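The Fikitholm sheet set from Skonel

I sleep hot, I always have, and I've gone through more bedding than I like to admit. So when we picked up the Fikitholm for our little shop in Drirnlow, I took a set home first and slept on it all through May. It's still on my bed!

It's a plain cotton percale, crisp and a bit matte, the kind that feels like a freshly ironed shirt. If you like silky, slippery sheets you'll want the Maruyama sateen (same price, heavier, drapes more). 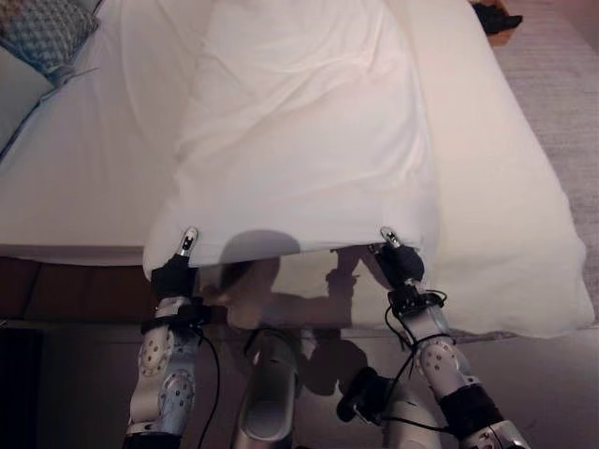
Out of the package it's a little stiff - give it a couple of washes before you decide. Mine softened up nicely and didn't pill. It does wrinkle, like all percale, and I've made my peace with that. If you haven't, pull it from the dryer while it's still slightly damp and get it on the bed right away.

What you get

One flat sheet, one fitted sheet and 2 pillowcases. The pillowcases have an inside flap, so the pillow stays put even if you toss and turn the way I do. The flat sheet is generous, with plenty to tuck in at the foot.

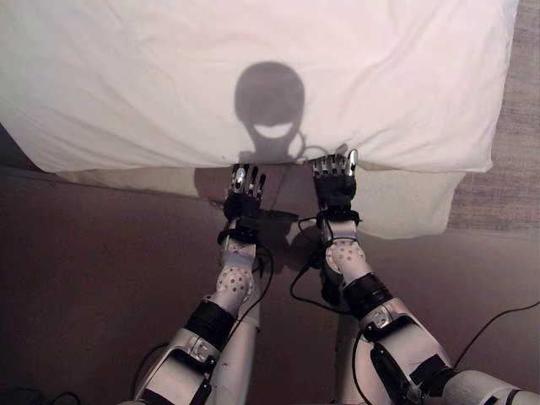 Washing and sizing

Warm wash, low tumble, no fabric softener (it coats the cotton and you lose that cool feel). The care label allows up to 60 degrees Celsius, but I stick with warm and it comes out fine. Please measure your mattress depth, topper included! Ours is deep and the fitted sheet only just made it.
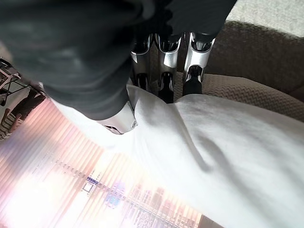 White towel, close up

The full set is $73, or add a spare pair of pillowcases for $33. We ship in the morning if you order before noon, and unwashed sets can come back for a refund.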